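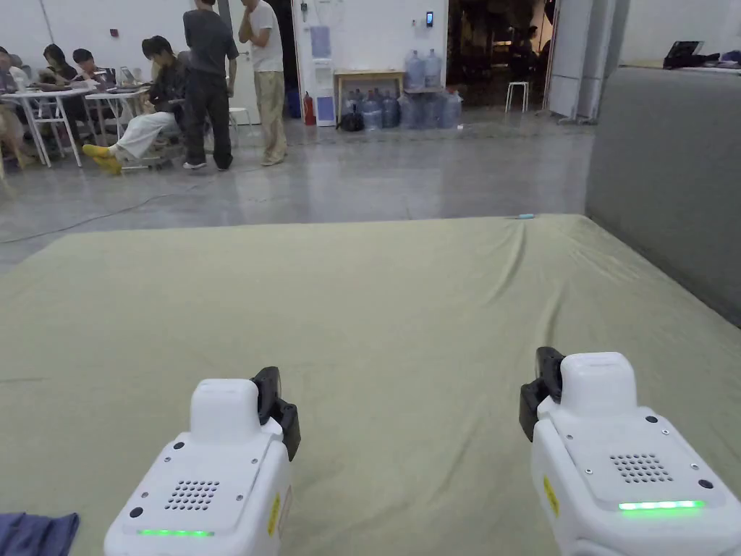 both grippers up over the mattress, leds green, sheet not flat

Posted by muthu_d, Dec 3, 2020
Pose jumps when both grippers are over bedding

ok so. two handheld grippers, head view like the pic. tracking is fine over the table. Over the mattress the left one slides off a few cm, then snaps back. Right one does it too but less. Running the Taltuma tracker, stock config except I raised max features to 400. Replay gives the same jump in the same place every time so I don't think it's timing.

anyone seen this? the green sheet has almost nothing to grab onto

lucinda_n
Plain cloth. Not enough corners up close so the solver leans on the background, and your background has people in it. Mask people first, then look again.

muthu_d
mask was already on. should of said. it's the person mask from the Bukthorpe tools

lucinda_n
Does it get the ones with heads out of view? Mine drops those all the time. Legs only = furniture apparently

muthu_d
huh. will dump the masks

zeman_p
Disagree with the mask theory. Two standing guys, not a lot of pixels. My money is on wrinkles. You press the sheet, the folds move, the tracker thinks YOU moved. Had this with towels all November. Fix was dropping every feature nearer than the gripper tips and letting the wall and floor do the work.

lucinda_n
floor is shiny though. reflections of the lights slide around when the head moves. I wouldn't trust that floor at all

zeman_p
Wall then. Water jugs, doorway, plenty of edges back there.

rbugti
What's your keyframe window? Default is 8 and that's short for slow folding work. I run 40. Costs some memory, whatever

zeman_p
40 will just hide it. The bad features are still in there.

rbugti
hiding it is fine if I get usable trajectories out teh other end

muthu_d
ok back. masks: person mask misses one of the standing guys in more than half of the bad stretch. So Lucinda has a point. Fixed those by hand, jump got smaller but still there. Then dropped near features like Zeman said and the left one is steady now. Right still twitches a bit at the snap point. Window untouched, trying 40 tonight

zeman_p
Post the residuals for the right one, split near/far

muthu_d
will do, tomorrow probably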